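Notebook entry, April 20, 2022
Present: Gianni Palumbo, Diễm Cao, Tùng Quách
Subject: equipment request, second half of the year

The purpose of this entry is to record what was agreed on the gripper budget before the request goes to Purstead. The ceiling remains 2000 for hand tools and spares. Table-clearing work continues with two grippers, one person to each side where possible. 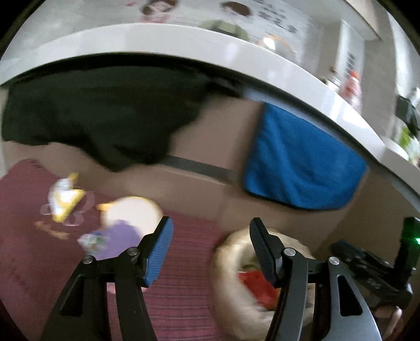 Fingertip pads are to be listed as a separate line. Diễm asked for 11 sets; Gianni considers this high but has no objection if the supplier holds the price. The Wokeo quotation is 120 per set with screws — Rorkis has not yet replied. Pads of the present ribbed type are preferred, so that earlier sessions remain comparable.

Crumpled cans, foil packages and thin wrappers should stay in the acceptance list for any new jaw. Tùng will write the wording.

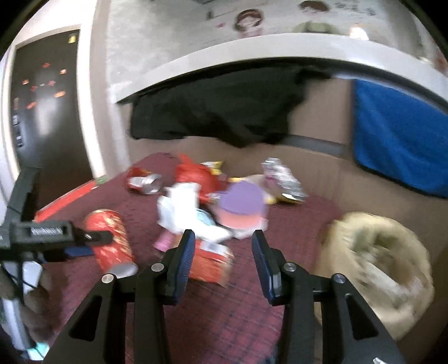

Delivery terms are still open. Hậu Lò is to confirm whether Dương can store the parts until the bench is rebuilt. No order for a fixed arm will be placed under this request; it belongs in the capital plan and needs its own approval.

To do: revised totals (Gianni), supplier reminder to Rorkis (Diễm), copy of this page to Khải Khổng.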